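Hadwood stores get until September on unit pricing

HADWOOD, 03/11/2018. The town council voted Thursday to require unit prices on shelf labels in all food stores larger than a corner shop. Retailers must show the cost per pound or per ounce next to the selling price, in type at least half as tall.

The rule covers 47 stores in Hadwood and Wutwood. Loose produce was already priced by weight at most of them, but bagged produce was not, and the same item could carry a bag price on one shelf and a pound price on the next.

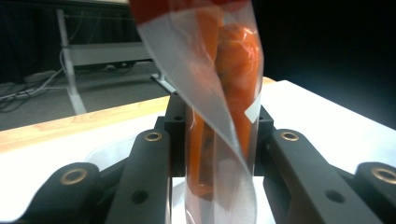
Carrots in a clear plastic bag.

Liviu Mihăilă, who drafted the rule, said the test was whether two sizes of one product could be compared without a calculator. In a council survey last fall, nearly 12 percent of labels checked gave a unit price that was wrong or used the wrong unit.

Packaged snacks fall under the ounce requirement. Imported packs marked only in grams may stay on sale, provided the shelf label gives the converted figure. Multipacks must be priced on total net weight. 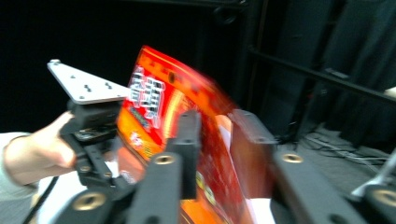
Enforcement

Inspections begin in September. A first violation brings a written notice, and a store has three weeks to correct its labels before a fine applies. Tamara Ghiță, who runs two groceries in Wutwood, asked for a longer period for shops that print labels by hand. The request was denied.

Recent items
Cletudville bridge closed for deck repairs
Water meter replacement enters phase 2
Tien-fu Shek named Hadwood library director
Wutwood bus timetable revised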